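Siseck grippers, 3/20/22. Posting this as a thread for anyone else running the same hand-held pair, and for the people at Enosa who asked what happened with our session.

1/ Short version: the right gripper stopped reporting that its jaws were opening. The jaws moved fine in the hand. The log said they stayed shut. We lost 203 takes before it got caught.

2/ We're recording cup handling for the Acharya project. Take a paper cup, move it, let go, reset. It's dull work and you stop looking at the readout after a while, which is my fault as much as anyone's.

3/ First sign was in the playback. The jaw width on the right side sat on one flat line through a whole take. You could see the jaws spread on the video and the number never budged.

4/ I assumed software. Restarted the logger, restarted the machine, rolled back the update from earlier in March. Same flat line every time. That was most of a morning gone.

5/ Then I wiggled the cable where it goes into the housing and the number jumped. Bent one way it read properly, bent the other way it froze on the last good value.

6/ That last bit is what bothers me. A dead sensor should read as dead. This one kept sending the old number with a fresh timestamp, so every check we had said the data was healthy.

7/ It matters beyond wasted takes. If you train an arm on that, it learns that a closed hand is how you let go of a cup. The Omusville lab runs theirs near people and I wouldn't want a bad jaw signal anywhere in that.

8/ The work itself, for anyone who hasn't seen the setup:

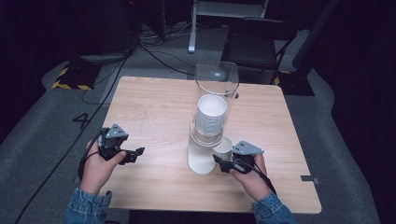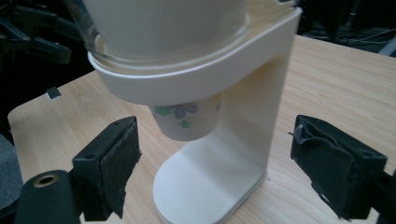 9/ What we changed. Every take now starts with a full open and close on both sides. If the width doesn't change by at least 20 mm the take is refused and the logger beeps at you. It's an annoying beep — I left it that way.

10/ There's also a stale value check. If the reading is identical to the last decimal for 31 samples in a row while the hand is moving, it flags the take. Real sensors are noisy, so a perfectly steady number is suspicious.

11/ I ran both checks back over the full set of 1,517 takes. The left side came up clean. The 203 on the right are pulled and will be redone, not patched.

12/ New cable is on, with a proper strain relief and a looser bend at the housing. If you have the same pair, flex yours with the readout open before your next session. I'll post the check script once I've tidied it up.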